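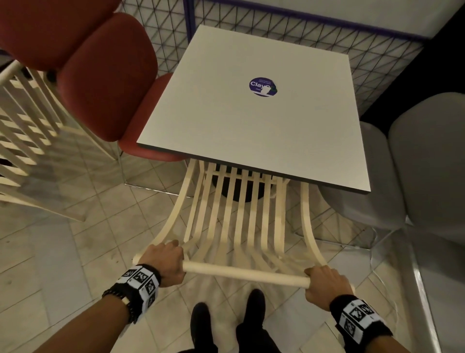 Mestero teaches robots to put the chairs back

Cafe furniture joins the training program for Hovovov, the company's wrist-worn demonstration kit

MELBOURNE, February — Mestero has added a furniture handling set to Hovovov, its system for teaching robots by having a person do the job first. The new set holds 235 demonstrations of chairs being pulled out, picked up, turned over and put back where they belong, recorded in a cafe seating area by people using their own two hands.

Moving a chair is widely regarded as easy, mostly by people who have never had to write it down. Mestero's engineers spent part of last year trying to do exactly that and got as far as "take hold of the chair". The follow-up question, which was where, took up several meetings. The company then decided it would be quicker to put the kit on somebody and ask them to tidy up.

How it works

The person giving the demonstration wears a band of printed square markers on each wrist and a camera on the head. Zekska, Mestero's tracking software, finds the markers in the recorded video and works out where each hand went and how it was angled. The resulting motion is matched to the reach and joints of a particular robot, which then practises in simulation before it's allowed near anything with legs.

Markers were chosen over a bare-hands approach for the sake of chairs like these. Slats, rails and table edges have a habit of getting between a camera and a set of fingers, and a bold black square is easier to find again afterwards than a knuckle. The bands make the wearer look like a parcel awaiting collection. Mestero has received feedback on this point and has filed it.

Hovovov also supports remote control, with an operator driving the robot's arms from a desk. Both methods have their place. Remote control shows the robot what its own arms can manage, and it's the better choice for slow, fiddly work. For chairs it proved painful to watch. Hand demonstrations were faster to collect and a good deal less hard on the furniture, and the full set was gathered in 20 hours of recording.

Why chairs

The project began with a request from Konstantinidis, a fit-out and cleaning contractor for food courts, whose crews spend a surprising share of each night shift shuffling seats so that someone can mop. The firm had trialled a floor-cleaning robot and been pleased with it in every area that had no furniture. Its food courts have quite a lot of furniture.
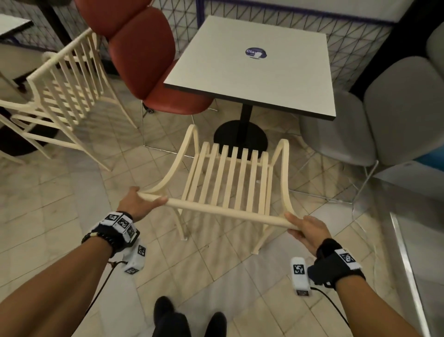
Grip was the hardest thing to teach. An office chair has a back and a seat, and a robot can be told to look for them. Designers of cafe seating feel no such obligation. The cream slatted chairs in the new set are nearly all curves and gaps, and the rounded bar is the friendliest place to get both hands on them. With the chair tipped and turned, one hand wraps over the bar while the other supports it from below, a change that most people would make without being able to tell you they'd made it. Zekska records it anyway. Early versions of the robot's policy kept both grippers level at all times and carried every chair as though it were a tray of drinks.

Demonstrators were told only which chair to move and where it should end up. They weren't coached on technique, and recordings with a fumble or a second attempt were kept in the set. A robot that has only seen perfect lifts has no idea what to do after a bad one, and Mestero would like it to do something other than stand there.

"We'd expected the lifting to be the interesting part," a Mestero spokesperson said. "It was the tucking in. People nudge, look, nudge again and then decide it's fine. Getting a machine to decide it's fine has taken up most of our summer."

Known limits

The trained policy currently handles one chair at a time, with two arms, on level flooring. It doesn't stack. It will line a chair up with a table neatly if the table has a single central column, and somewhat less neatly if there are four legs to negotiate. It has no opinion about which chair goes with which table, so mixed seating will stay mixed, possibly in new ways.

Chairs with people in them are outside the scope of the project and will remain so.

Availability

The furniture set is available now to existing Hovovov customers at no extra charge. New customers receive it with the standard kit, which includes both wristbands, the head camera, a Zekska licence and a carry case, and weighs 600 grams without the case. Spare bands are sold in pairs.

Konstantinidis will begin after-hours trials at two food courts this autumn. Recording for the next set, which covers high stools, is under way.

About Mestero

Mestero makes demonstration and remote-control tools for people who need robots to do ordinary jobs. Media enquiries can be sent through the contact form on the company's website, which is checked every morning at 9 am.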